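4 Jul 2018
Clenport tapes, transfer and cast index

Carried on from the February batch. The full run of the soap is 1,854 episodes on the Petrenko list, and the cast index still has gaps wherever an actor changed name or a part was recast. Gearóid Gallagher had the deck running when I got in. Left channel was low again on playback. Swapped the cable, same result, swapped the output card, fine. Old card is in the drawer with tape on it saying DO NOT USE. 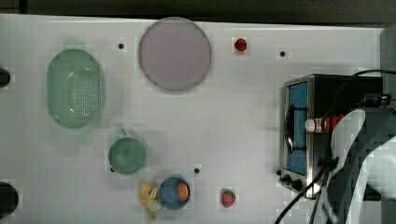

Transfers done

60 tapes through by end of day. Two of them had the wrong episode inside the box: the hospital wedding was in the box for the pub fire, and the other way round. Relabeled both and changed the sheet. One tape shed badly in the first few minutes, so I stopped it and put it on the baking list. Don't try it again cold.

The wedding episode runs 60 seconds longer than the broadcast log says. The extra part is a conversation on the stairs between the bride and her sister that I don't remember from any repeat. Could be an early edit. Kept the file whole and put a note in the comments field — please don't trim it until someone has compared it with the repeat copy.
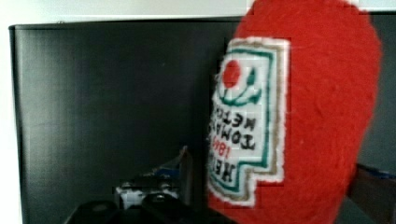 Cast index

Yvette Fraser went through the credits for the middle years and found the same actress listed under two spellings. We had her as two people. Merged, with the shorter spelling as the main entry and the other as a variant. The index now stands at 3,000 entries after merging. Walk-ons with no spoken line stay out for now, even when they are credited.

The recast father is still a problem. Breltari lets us tie one character to one actor only, so the second man shows up as a guest. Workaround is a second character record with the year he took over in brackets. Ugly, but the search finds both.
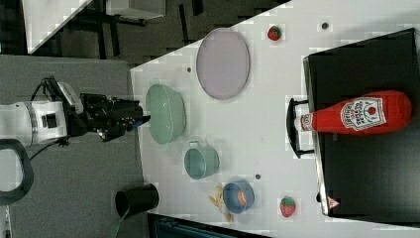

To do

Order leader tape and two more output cards from Hedska.
Bake the shedding tape and log the time in and out.
Check the stairs conversation against the repeat copy.
Yvette to send the list of uncredited children, including the twins who shared the baby part.
Clean the heads before starting the next shelf. I didn't get to it today.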